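Ticket 518: Umine fingers drop the part in sim, Aker fingers don't, same arm and same controller
Status: Closed
Opened September 10, 2026
Component: gripper models / contact settings

Hi all, I'm comparing two grippers before we spend money on either one, and the Umine keeps letting go of the part halfway through the lift. View looking out along the fingers is attached.

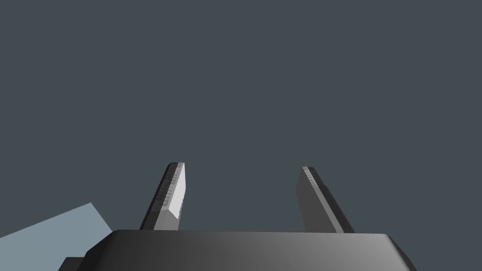
Shewit Moges replied:
Before you touch friction, tell me how the close command gets to the fingers. Are you sending a position or a force? The Umine model and the Aker model don't treat the same number the same way, and a lot of people swap one for the other in the arm file and leave the rest alone. Also let me know if the fingers are driven separately or if one follows the other. And please paste which object you're lifting, I'd like to know if it drops with a plain block too.

My reply:
Thanks for the quick answer! I'm sending a position. I set the target a bit past fully closed so the fingers keep pushing once they meet the part, same trick I've used with the Aker since we started. One finger follows the other in both models. The part is our bracket, the little bent one with the hole, exported from the same drawing the shop uses. I'll try a block tonight.

Let me put the whole setup in here so it's all in one place.

Arm: Chacko, stock model, no changes.
Controller: the one that comes with the Chacko package, default gains.
Gripper A: Aker parallel, flat pads.
Gripper B: Umine, the long fingers with the toothed edges.
Task: reach down, close, lift straight up, hold, move sideways to the bin, let go.
Runs: 100 per gripper, with the bracket dropped in a slightly different spot each time.

The Aker got through nearly all of its runs. The few it lost were bad reaches where it closed on the corner of the bracket, and I can live with those. The Umine picks the bracket up fine, holds it for a moment, and then the bracket starts to creep down toward the fingertips, and by the time the arm goes sideways it's gone. It isn't a sudden drop. It's a slide, and it's always in the same direction.

I got that view by parking the virtual camera on the wrist with the gripper at rest, because I wanted a look at the inner faces. I half expected to find one finger tilted wrong or a pad missing. Both fingers lean in toward each other up at the tips and they look like a pair to me. One inner face comes out very pale and the other one very dark, and I lost an hour wondering if they'd been given different materials. I'd like to rule that in or out before I do anything else. Does anyone know if the color tells you anything about friction in these models?

Shewit Moges replied:
Color and friction live in different places in the file. You could paint one finger purple and the contact solver would never hear about it. What you're seeing might just be the light in your world file. Move the light to the other side and look again, it takes a minute. If the pale side switches, forget about it.

Do the block test first though. And print the actual finger force while it's holding, don't trust the command.

My reply:
Moved the light, and the bright side swapped. So that's settled, and I feel a little silly, but I'm leaving it in the ticket in case someone else goes down the same hole.

Block test: the Umine holds the block better than the bracket, but not well. Still slides, just slower. Some of the runs finish only because the arm gets to the bin before the block is all the way out. The Aker doesn't care which one it's given.

Then I printed the force, and there's something odd. With the Aker the force goes up when the fingers meet the part and then sits there, nice and flat. With the Umine it goes up, sags, comes back, sags again. It's doing that the entire time it's holding. So my guess (only a guess, I'm not a physics person) is that every time the force sags the part slips a hair, and over the lift the hairs add up.

Things I tried next, in order:

Turned up friction on the finger pads. Helped a little, then stopped helping. Past a certain point it made no difference at all.

Turned up the grip gain. Made the sagging worse! Faster too. At the highest value the fingers were chattering and the bracket got spat out sideways.

Turned down the grip gain. The sagging mostly went away but then the grip was too soft to hold anything with some weight to it.

Slowed the lift way down. The drop happens at the same time on the clock but lower off the table, so it looked like an improvement until I plotted it against time. It wasn't one.

Swapped the arm for the Kullcombe we use in the other cell. Same slide. So I'm pretty comfortable saying it's not the Chacko, and it's not the arm controller either — it's somewhere from the wrist out.

Put everything back to defaults after each one, for the record. I've been burned before by stacking changes and then not knowing which one did it.

Shewit Moges replied:
Good log, that helps a lot. The part about friction helping and then flattening out is the clue for me. When more friction does nothing, the contact itself is usually coming and going. Two questions. What shape are you using for collision on the Umine fingers, the full mesh or the simple one? And what's your time step?

The full mesh on those fingers has every tooth in it. It looks nice, but the solver has to sort out which teeth are touching on every step, and with a bent bracket the answer changes constantly.

My reply:
Full mesh! I had no idea there was a simple one. I picked the model from the menu and figured that what I see is what it touches. The Aker has flat pads, so I guess the question never came up with that one.

I found the simple version in the package folder. It swaps the toothed strip for a plain flat face along the finger and leaves the looks alone, so the render stays the same and only the contact changes. Time step is the default, I haven't touched it.

Running the Umine again with the simple shape now. I'm keeping the friction and the gain at stock so there's one change only.

Later the same evening:
Big difference. The force line is nearly flat. The block holds, every run. The bracket holds most of the time, and the slide I was complaining about is gone completely. What's left is a different thing: if the bracket lands with the bend facing the left finger, the grip closes a little crooked and the part rotates during the sideways move. It usually stays in the gripper, but it goes into the bin at a funny angle, and for us that matters.

I also cut the time step in half to see what would happen with the full mesh. That one gets better too, only it's slow, slow enough that I went and made dinner while it ran. I wouldn't do it for the whole comparison.

Shewit Moges replied:
The rotation sounds real to me, as in, you may well see it on hardware. Long narrow fingers holding a bent part near the tips will do that. Try having the arm reach a bit deeper so the bracket sits lower between the fingers. You've been using the same approach height for both grippers, right? The Umine fingers are longer, so the same wrist height puts the part at a different place along the finger.

And please rerun your numbers from scratch. The old Umine runs shouldn't be in the comparison at all.

My reply:
Yep, same wrist height for both. I'd set it up for the Aker back in August and copied it over without a thought. Fixed now: I measure from the fingertips and let the wrist end up wherever it has to.

Reran everything, over 300 runs this time, mixing block and bracket and both grippers. I threw out the old Umine set like you said. With the deeper reach, the rotation is down to a handful of runs, and all of those are brackets that landed on edge, where the Aker struggles too. On 138 of the bracket runs I logged force the whole way through and I don't see the sagging in any of them.

Where it leaves me on the two grippers: I came in thinking the Umine was a dud and now I'd call it close. The Aker is more forgiving. You can be sloppy about where you put it and it'll still hang on, and its defaults worked the first time I loaded it. The Umine gets down beside parts that are packed together, where the Aker bumps its neighbors, and I like that a lot for the bin we have planned. But I'd want to see the real one hold a real bracket first, teeth and all, since I've now swapped the teeth for a flat face and the sim can't tell me what they do.

One request for whoever looks after the package: could the menu say which collision shape you're getting? Even a word in parentheses after the gripper name would have saved me two evenings.

Shewit Moges replied:
I've opened a separate request for the menu label and linked it to this one. I'm also going to ask for the simple shape to be the default on the Umine and leave the full mesh as an option, there are people doing contact work who want it. If you do get one on the bench, please post the force trace here, even if the ticket is closed.

My reply:
Will do. We have a loaner request in for the Umine and the Aker is already on a shelf here. Closing this. Settings file with the deeper reach is attached to the ticket, the line to change for your own part is the one labeled tip offset.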